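I have decided to empty the junk drawer. Posting this so I can't quietly back out of it.

For context, the drawer is in the kitchen, to the left of the stove, and it has not closed all the way since we moved to Relville. We shut it with a hip. Guests learn the hip move within an hour.

I started where everyone starts, which is by looking up drawer organizers for most of an evening. There is a bamboo one for $80. I could put 348 rubber bands in it and they would all look like they went to private school.

Did not buy the bamboo one. Dumped the whole drawer onto a bath towel on the kitchen floor. This is a method I read about and I would like a word with whoever wrote it.

Early findings: takeout menus from two places in Waltley that have closed, a key, another key, a third key that is clearly the child of the first two. None of them fit any door I own.

Also a warranty card for a toaster. The toaster is gone. I feel I should write to its family.

Batteries. I own a drawer of batteries that might be good and no way of telling, so for years I have used them, been disappointed, and put them back. I see now where the system breaks down.

Took a break for coffee and came back hoping the towel had handled it.

Small update on method. The advice says to sort by category. The advice was written by a person whose things have categories. What is the category for one shoelace, a cork, and a birthday candle shaped like a 4?
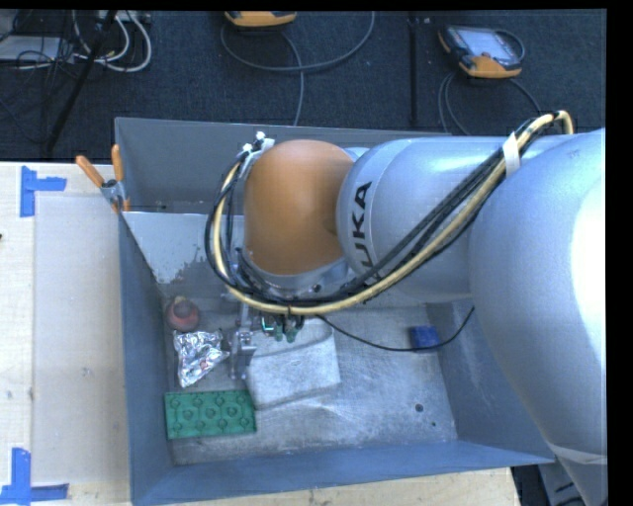 My real trouble is the orphans, the stuff that belongs to nothing else you own. You can sort pens. You can sort tape, if you are feeling brave. But a crumpled bit of foil, a folded white cloth, one small blue block and a green baseplate with studs have no business together, and yet put them on the same floor of the same gray bin and I would know them at once as a junk drawer. Mine has that exact energy, plus soy sauce packets.

I have made a pile called Orphans. It is the largest pile. It may in fact be the drawer.

The foil question deserves its own post. I found a ball of foil in there, and I could not throw it out until I had opened it, in case it was around something. It was around more foil.

Someone in this house has been saving twist ties. There was a bread bag full of them, and the bread bag was closed with a clip. I'm not going to start a fight over it, but I am going to bring it up at dinner.

Trash so far: some 20 dried-up pens. I tested each one on the back of a menu, in small circles, like a detective. One worked on the last circle and I had to let it stay.

Found the good scissors. We bought new good scissors in March to replace them. We now have two pairs of good scissors and they will both be missing by the weekend.

Lunch. Stepped over the towel. Stepped over it again on the way back. I'm starting to see how a towel becomes permanent.

OK, the drawer itself is empty and wiped down. It closes! I opened and closed it several times. I called people in to watch. One of them used the hip anyway and nearly went through the cabinet.

Putting back: tape, both scissors, the working pen, a flashlight, birthday candles 1 through 9 except 7. If you turn 7 in this house you get a 3 and a 4 and you do the math.

The keys are going back in too. I know. But the minute I throw them out, a door will appear.

The Orphans are in a shoebox in the hall closet until I can deal with them properly. The lid doesn't close all the way.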